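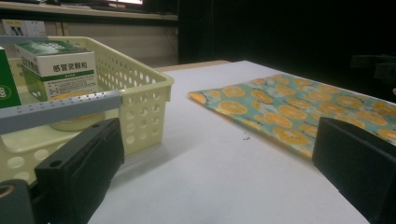
Cold medicine in the yellow basket, table by the door.

From: Erlinda Cruzado
To: manell-tenants
Subject: Re: [manell-tenants] Mail room shelves and the parcel log

> Has anyone worked out what is happening with parcels since the
> April change? I had a delivery marked "received at desk" and
> the desk says it never came. The carrier gave me locker code
> 3513 and that code doesn't open anything. Also, are we still
> supposed to sign the paper log, or is it all on the screen now?
> Second floor, rear

The code is from the old lockers. Rezaei took those out when they redid the mail room, but the carrier still has them in its system and keeps sending codes to anyone who signed up before the change. You can ignore it. Your parcel is most likely on the tall shelves behind the desk, filed by unit number and not by name. Mine sat there for six days under 146 when I am in 164, so check the obvious swaps before you file a claim.

On the log: please keep signing the paper one. The screen only records that something came in. It has no way to show who picked it up, and when two of us asked Rezaei about a missing box last month, the paper sheet was the only thing that settled it. Write the unit, the time and your initials. If the sheet is full, there are blank ones in the drawer under the stapler.

A few other things while I'm writing.

The desk closes at 6:30 p.m. now, not 8. There is a sign, but it is on the inside of the door where you can't read it until you are already in.

Anything over 70 pounds goes to the loading dock and stays there until you arrange to move it. The dock key is with the super. He wants a day's notice — a text is fine.

Returns can be left on the bottom shelf with the label facing out. Pickup is before noon. I have had no trouble with this so far, but I take a photo of the label first.

I asked whether we could get a second set of shelves. The answer was that there is a budget request in and it will be looked at with the hallway lighting. So far 18 units have put their names on the letter asking for it. If you want to add yours, reply to me directly and not to the whole list, and include your unit number.

To second floor, rear: if it isn't on the shelves under your number or a near miss, send me the tracking number and the date it was marked received. I'm down there most mornings and can look through the old sheets.

Erlinda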